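Accueil > Entraide > Emballage et transport > Vente à emporter

Temps de lecture : 4 min

Porte-gobelets en pulpe moulée ou carton à séparations : que retenir pour des livraisons internes ?

Yasmine Alaoui

Bonjour,

Je suis chargée de l'intendance de la maison de quartier Utetberg, qui assure chaque après-midi un service de boissons dans ses salles de réunion. Les commandes sont préparées à l'office, puis portées à pied jusqu'au bâtiment voisin, deux étages plus haut. Jusqu'au mois de juillet, nous utilisions exclusivement des porte-gobelets en pulpe moulée, achetés chez Zakine. Le modèle se présente comme suit, avec des fentes découpées au fond et sur les parois de l'alvéole :

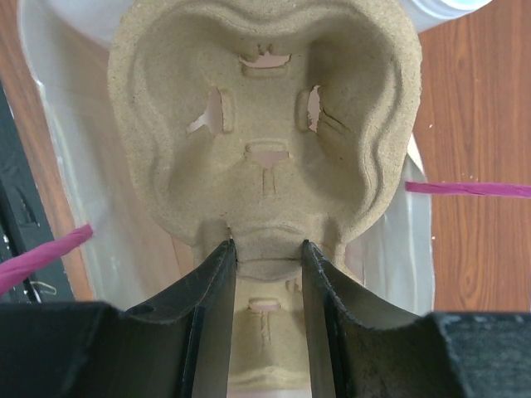 Alvéole du porte-gobelet vue de dessus, avec ses fentes en croix.

Je souhaiterais obtenir des précisions sur trois points. Les fentes ont-elles une fonction de maintien, ou servent-elles uniquement à l'écoulement ? Des fibres effilochées au bord d'une fente justifient-elles la mise au rebut ? Enfin, est-il admis de remplacer ce support par une boîte en carton à séparations intérieures, lorsque le nombre de gobelets le permet ?

Nous disposons encore de 58 supports en réserve et je ne souhaite pas en racheter avant d'avoir arrêté une règle. Je précise que nous transportons aussi bien des gobelets blancs à usage unique que des verres foncés réutilisables, d'un diamètre différent.

Je vous remercie par avance de vos réponses.

Hicham Abou Zeid

Madame,

Les fentes donnent de la souplesse à l'alvéole. Lorsque le gobelet descend, la pulpe s'écarte légèrement autour des découpes et vient serrer le fond. L'écoulement est secondaire : une boisson renversée traverse les fentes et se retrouve sur le plateau. Je conseille donc de toujours poser le support sur un plateau à rebord.

S'agissant de l'usure, quelques fibres relevées au bord d'une découpe sont courantes et peuvent même provenir de la fabrication. Il convient en revanche d'écarter tout support dont la déchirure se prolonge dans la paroi, ou dont la partie étroite entre deux alvéoles plie lorsqu'on le soulève d'une main. Un support ramolli par l'humidité ne retrouve pas sa tenue en séchant et doit rejoindre le bac à papier, sous réserve des consignes de votre commune.

Pour la boîte à séparations, la substitution est possible. Nous y avons recours à la résidence Sarkar, en récupérant des boîtes de pâtisserie. Le carton doit avoir un fond plat et des séparations qui montent assez haut pour retenir le gobelet au-dessus de son milieu. 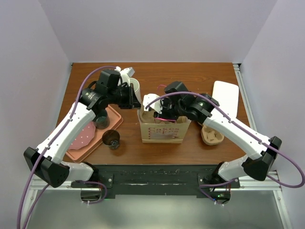

Le chargement gagne à se faire à deux mains, l'une présentant le gobelet bien droit, l'autre écartant les séparations afin qu'elles ne se couchent pas sous le fond. Une fois la première case garnie, on passe à la case opposée pour garder l'ensemble en équilibre – cette précaution vaut également pour la pulpe moulée. Les verres réutilisables sont à placer en dernier, après vérification du diamètre. S'ils flottent dans leur case, une serviette pliée suffit. S'ils forcent, il faut les transporter sur le plateau, séparément.

Je vous suggère enfin de garder les deux types de contenants à portée de main sur le plan de préparation et de choisir au moment de la commande. Une règle trop stricte serait difficile à appliquer par les remplaçants.

Rigoberto Taipe

La boîte en carton, oui, mais pas sans couvercle dans un escalier. Pour le reste, je n'ai jamais regardé les fentes.

Sanaa Bensaid

Je complète la réponse de M. Abou Zeid sur la question du stock. Les supports en pulpe se conservent à plat, emboîtés, à l'abri de la vapeur. Dans notre établissement, ils étaient rangés au-dessus du lave-vaisselle et une partie de la pile a dû être jetée. Il est préférable d'écouler la réserve existante sur les petites commandes, et de réserver la boîte aux plus importantes. Je ne me prononce pas sur les verres, que nous ne transportons pas.

Commentaires

Hazel Zamora – Merci pour le conseil de la case opposée. Nous remplissions toujours du même côté.

Yasmine Alaoui – Je remercie l'ensemble des contributeurs. La réserve sera déplacée et la consigne affichée à l'office. Je reviendrai préciser ce qui aura été décidé pour les verres foncés.

Rigoberto Taipe – Et le couvercle ?

Yasmine Alaoui – Il figurera dans la consigne.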